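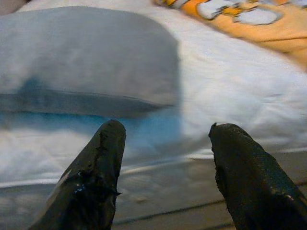

Is a quilted mattress cover enough to make an old guest bed comfortable?

It depends on what is wrong with the bed. If the mattress is only a little hard or has some marks on the fabric, a quilted cover will help a lot. If there is a hole in the middle where everybody rolls, please save your money for a new mattress.

I bought the Cirnano quilted cover in June, after reading too many reviews in one evening. Our guest bed belongs to the first group. The mattress is firm and still flat, but the fabric was rough and you could feel every seam through a thin sheet. I wanted something soft, white and easy to wash.

First, the fit. The cover goes over the corners like a fitted sheet, with elastic on all four sides. On my first try I put it on the wrong way around and the short side would not reach. There is a small label that should tell you which side is the foot, but it is sewn inside, where you see it only after you have finished. When it is on correctly it stays. My nephews use this bed as a trampoline and I have had to pull the corners down only 2 times.

The quilting is a diamond pattern, and you notice it mostly along the side. On the top it becomes quite smooth.

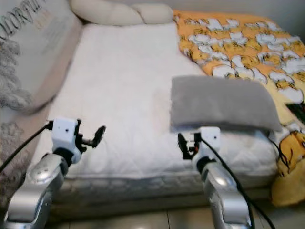 I like to put many things on a bed, so for me it was important that the cover does not slide when blankets are dragged across it. A heavy throw moves it a little. A light printed blanket does not move it at all. I also tried it with a long braided bolster at the head end, in place of the usual two pillows, and this works well for reading. The bolster is not so good for sleeping – my neck complained in the morning.

Washing is where I am less happy. The instructions say warm water and a low dryer. Mine came out clean but with creases, and they do not go away by themselves. Off-white fabric also shows everything. A spill of tea leaves a pale shadow even if you are fast with the cloth, so I would like to see this product in gray or beige.

Before this one I had a cover from Rastano, which was thicker and warmer. It was nice in winter and terrible in summer. It also made a noise like a plastic bag when you turned over. The Cirnano is silent. My sister ordered the Oltilness one for her daughter's room and says it is softer, but she had to send back the first because a seam was open.

The padding is thin, and I think the photos in the shop make it look thicker than it is. If you want to sink into the bed, look for something else. For a guest room or a child's room I would buy it again, maybe two pieces, so that one can be in the wash.

Four stars from me. I took away one star for the creases and the hidden label.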